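In defence of the paper bus timetable

13/02/2020

Quick one because I'm meant to be out the door in 2 minutes. Or I would be, if I knew when the bus was.

They've taken the timetables down in Trelldale. All of them. Went to the stop by the chemist this morning and the case was still there, screws and all, nothing in it but a sticker telling me to download something. So I stood in the rain trying to remember a password. Five goes. Then the bus came, which at least answered the question.

I know how this sounds. Old woman cross about phone. Fine. I have a phone, I like my phone, I look up all sorts on it. But a timetable on a post does a job the phone doesn't do and I don't think whoever decided this has ever sat down and thought about what the job is.

You look at a printed timetable and you see the whole day. First bus, last bus, the big hole after lunch where there's nothing to Billgate for ages. You can plan round the hole. The app gives you the next one. Then the one after, if you press a thing. It'll never tell you that the last one home is earlier than you'd think, you have to already suspect it and go looking. My neighbour Thérèse Desjardins got caught like that in October, coming back from her sister's. Ended up paying for a taxi. She's not daft, she ran a shipping office. She just didn't know there was anything to check.

And before anyone writes in about the cost of printing. It's paper. A sheet of paper in a case that's already there. When they changed the routes in 1995 they put a folded copy through every door as well, and I still have mine in the kitchen drawer, wrong in every particular by now but I could tell you what the 5 did on a Sunday without getting up.
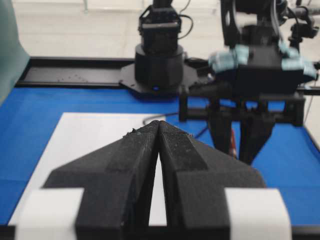
The other argument is that paper goes out of date. Well yes. So does the app, only you can't tell. A printed sheet has a date in the corner. You can see it's last year's and be suspicious. The app just says "due" with great confidence and then it says "due" again and then the bus vanishes off the screen as if it had never been promised. I've had that three times since Christmas. No paper timetable ever un-promised me a bus while I was looking at it.

Jocelyn Paquette, who I've argued with about this at some length, says the young ones don't read them anyway. Maybe not. But I used to see plenty of them run a finger down the column when their battery was gone. And visitors! Somebody gets off the train wanting the gardens, no signal down by the station because there never has been, and the only information in the whole street is a sticker. What are they supposed to do, ask me? They do ask me. I don't mind, but I'm not there all day.

I wrote to the council. Got a nice enough reply saying the change "reflects how residents now access travel infomation". Their spelling, not mine. Nobody asked this resident how she accesses it. I'd have said, with my glasses, off the post.

There's a thing that happens with all of this, banks, the doctor's, the library card. The old way gets taken out before the new way works properly, and then the old way is described as something people had stopped wanting. We hadn't stopped. It was took away and we made do, and making do gets counted as agreement.

I'm not asking for brass plaques. Keep the app, improve the app, put 100 more features on it if that makes someone happy – but put the sheet back in the case. Big type. Date in the corner. Last bus in bold.

Haruna Hirose at number five has started writing the Billgate times out by hand and taping them up inside the shelter. Very neat. They've been taken down once already and she's put them back up. If you're passing and they've gone again, she's got spares, knock on the door. Right, coat.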